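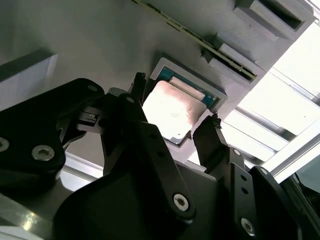

1/ Gripper shootout, CPU edition

Okay, long thread, get a cuppa. I've been promising a proper write-up of the two grippers I've had on the arm, and the job I picked to compare them on is picking a processor out of a holder. Small, flat, expensive-looking, and it punishes you for being a millimetre out. Perfect!

2/ The contenders. First one is the Revari, the black one with all the angular linkages, fitted with narrow fingers and the fringy pads on the tips. Second is the Plunamau, a parallel-jaw job with smooth rubber faces. Same arm, same little wrist camera, same controller (a Mạch board, more on that further down because I have Opinions).

3/ The fixture is a plain gray surface with a gray holder for the processor and slot blocks next to it for memory modules. I left a green board standing in its slot on purpose. In a real machine there's always something in the way on one side, and I wanted to see which gripper would clobber it first.

4/ It was the Plunamau. It took eleven tries to clobber it, so fair play, but the jaw housing is chunky and it sticks out further than the fingertips do once you tilt the wrist. I changed the approach angle after that and it stopped happening, at the cost of a slower move in.

5/ The Revari has the opposite problem. Fingers are lovely and skinny and fit down either side of the holder no worries, but because it's a linkage gripper the tips travel in an arc as they close. So you line up beautifully with the fingers spread, close them, and the tips have moved up or down on you. First afternoon was just me swearing at geometry.

6/ Fix for the arc thing, if you've got a similar gripper: measure tip height at a handful of openings, stick it in a lookup table, and have the arm make up the difference while the fingers close. Mine has 17 entries. Thư Tiêu reckons a quadratic would do it and she's probably right, but the table works and I'm leaving it alone.

7/ Numbers! I did 24 picks with each one, same start pose, lights on, blinds open.

Revari: 4 misses
Plunamau: 11 misses

A miss means it came up empty or dropped the chip before the tray. I counted the clobbering as a miss too - seemed only fair to the memory.

8/ Before anyone jumps on me, yes, most of the Plunamau misses are the rubber faces riding up on the holder walls before they ever get to the chip. Thinner jaws would help heaps. If you're picking up blocks or bottles or anything with a bit of height I'd still choose it, it grips harder and it doesn't wander.

9/ Now the camera. Wrist mount, looking up past the gripper at the work, so the fingers and half the linkage are always in view. I used to think that was wasted pixels. I've come around! When you can see both tips either side of the part you can judge the offset straight from the picture and you don't need to trust the calibration nearly so much.

10/ What I haven't come around on is the long arm of the linkage, which passes right in front of the lower left of the holder. So that's the corner my edge finder loses. I've told it to use the other edges and guess the rest, and it copes okay.

11/ The windows are the bigger headache. The metal lid on the processor bounces light straight back and goes nearly white, and the right fingertip washes out as well. Locking the exposure low got me the lid back but then the black gripper turned into one big shadow. Ended up somewhere in the middle and I'm not thrilled with it.

12/ Thoa Tiêu suggested looking for the green around the rim of the chip and ignoring the metal altogether. Tried it last night and it's the best thing I've done on this whole project. The colour hangs on when the brightness doesn't. Thoa, I owe you a beer.

13/ Controller opinions, as threatened. The Mạch board is quick and I like it, but the gripper port drops its settings on a power cycle, so force goes back to maximum. Maximum force on a processor is not a great feeling. I now send the force limit at the top of every single run. Put it in your startup script and go sleep well.

14/ Someone will ask about the Wunomar arm's repeatability. It's fine for this. My errors were nearly all gripper and lighting, and the arm just did what it was told, even when what it was told was dumb.

15/ Next up is memory modules, in and out of the slot. Different shape of problem altogether - tall and thin, and you have to push. I suspect the Plunamau gets its revenge there. I'm also printing narrower tips for it, so if anybody has a favourite pad material that isn't going to shed on a circuit board, sing out in the replies.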